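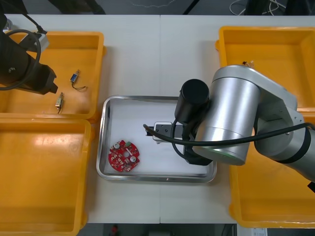

I've been fighting with the scheduler on a two-arm sorting cell for most of the month and I think I've finally got it narrowed down enough to ask a sensible question. I'm using Zolico for the motion planning, with one planning group per arm, plus a small task layer I wrote myself in Python that hands out picks. The layout is simple: two orange bins down each side, a steel tray in the middle, and an arm on each side that moves small electronic parts between the bins and the tray. What I'd like is for the right arm to be working over the tray while the left one is getting on with something in its own upper bin, where the parts have thin lead wires and take a bit more care. Both arms can physically be in those spots at once with plenty of room. Zolico disagrees. As soon as one arm has a goal anywhere inside the tray region, the other arm's plans get refused until the first one has gone home.

Things I know so far:

Each arm on its own plans fine. Median planning time is some 210 ms, which I'm happy with.

If I fire both goals together, the second one comes back with START_STATE_IN_COLLISION or just times out, and which one I get seems to depend on the mood of the thing.

If I turn off inter-arm collision checking (yes, I know, slow speed and hand on the stop button) everything plans and nothing comes near anything else. So I'm pretty sure the paths exist!

The second half of my problem might be connected. When a gripper closes on something with wires, my perception node builds an attached object from the segmented point cloud and gives it to the planner. For a round board that works nicely. For a motor with two leads, or worse a whole harness, it wraps everything in one box, and the box is enormous. Then the arm can't leave the tray at all, it thinks it is about to drag a brick through the rim.

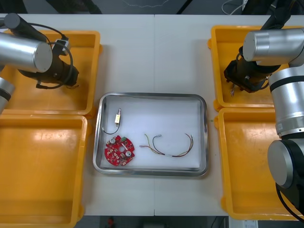
I tried shrinking the box by a fixed factor, but then the short parts end up with a box smaller than they are, so that's no good. I also tried segmenting the wires as their own class. The mask looks okay on dark wires over the white liner and pretty poor on anything thin and pale, or against the shiny rim of the tray. Depth is hopeless on wires that thin, I get holes and then a few points floating well above where the wire can possibly be. Those floating points are what makes the box so tall, I think.

Here's roughly what the task layer does, in words:

1. Ask perception for the list of parts and poses.
2. Pick the closest part for each arm.
3. Plan arm A, then plan arm B with arm A treated as static at its start pose AND its goal pose.
4. Execute both.

I added the "start pose and goal pose" bit in August after a near miss, and I've been scared to take it out. I suspect I'm making my own trouble there but I'd like somebody who has done this to tell me so before I start pulling at it. Is there a normal way to let two arms share a middle zone without planning them as one big 12-joint group? I did try the big group and it took so long that I gave up on it.

Asked by Omar Matar
2023-10-21
Viewed 3083 times

Comments on the question

carla_s: What padding are you using on the arm links? And does the gripper cable count as part of the robot model?

Omar Matar: Padding is 40 mm on everything, it came with the config I started from. The cable isn't in the model, so I figured the padding sort of covered it.

carla_s: Okay, that explains a fair bit. Writing it up.

Answer 1 (accepted)

Hi Omar – you've got three separate things stacked on top of each other, and they all look like "the planner won't let me", which is why it's so annoying to debug. I've done nearly this same cell at Wekard, with a tray in the middle and bins on both sides, so let me go through it in the order I'd fix it.

First, the padding. 40 mm on both arms means that two links need 80 mm between them before the checker is happy, and around a tray that's a lot of room to give away. Keep a generous number on the elbow and upper links if it helps you sleep, and bring the wrist and gripper links way down. Then model the cable! I know it moves. Add a couple of fat capsules around where it loops out from the wrist, attach them to the wrist link and let them be wrong in the safe direction. You'll get back most of the space near the fingers and you'll be protected in the place where you really do have something sticking out. At the moment your padding is too big where there's no cable and quite possibly too small where there is one. If you've got a wrist camera, check that it's in the model too, people leave it out all the time.

Your START_STATE_IN_COLLISION is almost certainly the same padding. The arm parks somewhere legal, the other arm's padded goal pose gets added as an obstacle, and now the parked arm is "inside" it. Nothing random about it, it just depends which part got picked. Print the contact pair, Zolico gives you both link names if you set the log level on the collision checker (the general log level doesn't do it, that one cost me an afternoon).

Second, step 3 of your task layer. Yes, you're making your own trouble, sorry. Treating arm A as sitting in two places at once is very cautious and also not really safe, as neither pose covers the sweep in between. If the elbow swings wide halfway along, you've checked nothing there. What I'd do is plan arm A, keep the timed trajectory, and plan arm B against that trajectory. If your version of the library can't take a moving obstacle, you can fake it:

Plan B while ignoring A completely (leave the table, tray and bins in).
Step through both trajectories together at a fixed interval and check A against B at each step.
If there's a hit, delay B's start a little and check again.
If you've delayed B five times and it still hits, let A finish and replan B.

It's crude and it works for me. Most clashes in a shared zone go away with a short delay, you don't need a cleverer path. Just make sure your execution layer really holds the timing. If A slows down for any reason and B carries on, your check meant nothing, so both need to pause together. I run a watchdog that compares the actual joint positions with the expected ones for both arms and stops the pair if either drifts.

Third, your wire boxes. Don't try to represent the whole thing with one shape. Split it into a body and a tail. The body gets a tight box from depth, which you already have and which works okay on solid parts. The tail you get from the 2D mask only: skeletonize it, measure the longest distance from the grasp point along the skeleton, and use that as a length. Forget the depth on the wires, you're just feeding noise into your box.

Then when the part is attached, hang a skinny vertical capsule of that length under the fingers. Wires dangle, mostly, and stiff ones will stick out sideways, so give it a bit of radius. Mark collisions between the tail and the tray, liner and bin walls as allowed, and leave tail against the other arm as not allowed. A wire brushing over a tray rim usually does no harm. A wire getting hooked on the other gripper is a bad day. For a long harness I also raise the lift height by the tail length before any sideways motion, and that alone got rid of a lot of our snagging.

Do these one at a time, please. If you change all three tonight you won't know which one fixed it.

Carla Sfeir

Comments on this answer

Omar Matar: Printed the contact pairs. Wrist against wrist, every single one, and the actual gap was fine. I've dropped the padding on the last two links and put capsules in for the cable, and both arms now plan together for most picks. Doing the timed check next. Thank you!!

carla_s: Great. Recheck your home poses with the capsules in before you speed anything up.

Omar Matar: Yep, left home pose now collides with its own cable capsule. Moved it.

Answer 2

Have you tried a plain lock on the tray? One mutex, whichever arm wants the tray grabs it, the other one does bin work or waits. I had that running in Rundbridge in a morning and never touched it again. You lose some throughput, sure, but you can explain it to anybody. The catch is when to release it – I release when the wrist is back over the bins, going by joint state, and not when the motion call returns.

gearlash

Comments on this answer

carla_s: Fine as a first version, and I'd keep it as a fallback. You still have to check the elbows though, they can meet outside the tray zone.

gearlash: True, mine are mounted further apart so it never came up.

Answer 3

Same problem here with the harness boxes, did you ever get the skeleton thing to work on yellow wires? Mine breaks into pieces every time one crosses a bright edge.

tmk_bench

Comments on this answer

carla_s: This should be its own question, but quickly: join pieces whose ends are close and point the same way, and if you're left with two candidates take the longer tail.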